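Grovinen Household Textile Survey: Data Card

Version 2, September 2023

Summary

The Grovinen Household Textile Survey is a collection of written records on how families store, wash, mend and discard the cloth items in their homes. It covers bedding, towels, curtains, table linen and everyday clothing. The records were gathered by the Fonerance Institute and are released for use in teaching, library work and research on household habits.

Contents

The release holds 400 household records. Each record is a single row in households.csv and is joined by its household number to one or more rows in items.csv. A third file, terms.csv, lists the local names people gave to common items, with a standard name beside each. Free-text answers are kept in the language in which they were given. English translations are in a separate column and were checked by a second reader.

How the records were gathered

Households were invited by letter and by notices in public libraries. One adult in each home filled in a paper form and then took part in an interview of 40 minutes. Interviewers followed a fixed list of topics but were free to change the order. Answers on the age of an item are the owner's own estimate and were not checked against receipts or labels.
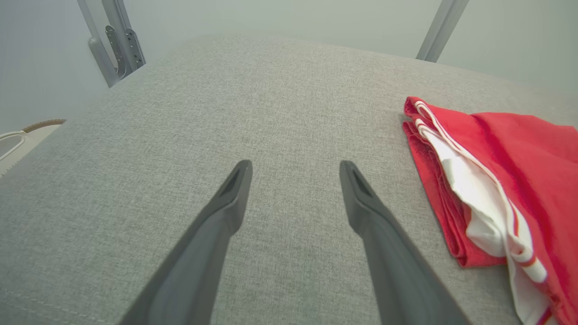
Items were recorded under the name used by the household, and the standard name was added later. Where two coders disagreed, the record was passed to Mircea Sandu, whose decision is marked in the column coder_final. Blankets and bedspreads caused the most disagreement — many families use one word for both — and users who need a strict division should read the notes in terms.csv before counting either group.

Missing values

A blank cell means the question was not asked. The code NR means the person chose not to answer. The code DK means the person did not know. Version 1 used blanks for all three, and work based on that version should be rerun.

Known limits

Rural homes are underrepresented. Nearly 20 percent of the records have no answer on the cost of repairs. The survey did not ask about rented linen or commercial laundry service. It should not be used to estimate national spending.

Privacy

Names, street addresses and telephone numbers were removed before coding. The signed consent forms are held in the Fludia archive and will remain closed until 2042.

Access and citation

The files may be copied and shared for noncommercial purposes with credit to the Fonerance Institute. Corrections should be sent to Aníbal Macedo, data editor, with the household number and the column name. Accepted corrections are listed in changes.txt.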